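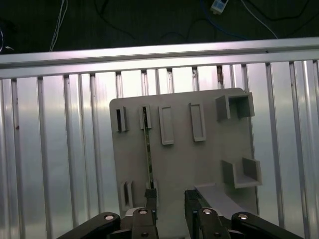
Grip force was the wrong place to start, according to Thắng Vi, who would have looked at finger width first and left force for later. Ladlow took the point when it planned its latest gripper comparison, released 2018-09-04.

The company tried 2 two-finger grippers, the Strebel and the Sestico, on thin circuit board strips and a gray board with slotted holders. Each gripper made 215 attempts under the same controller, with a small camera looking along the fingers. Finger tips were changed every 40 attempts.

"A narrow tip gets in beside the holder wall, but it also lets the strip turn," said Silviu Enache of Ladlow.

The full results, with controller settings, are available from Ladlow on request. A second round, on wrist cameras, is set for February at Omthorpe.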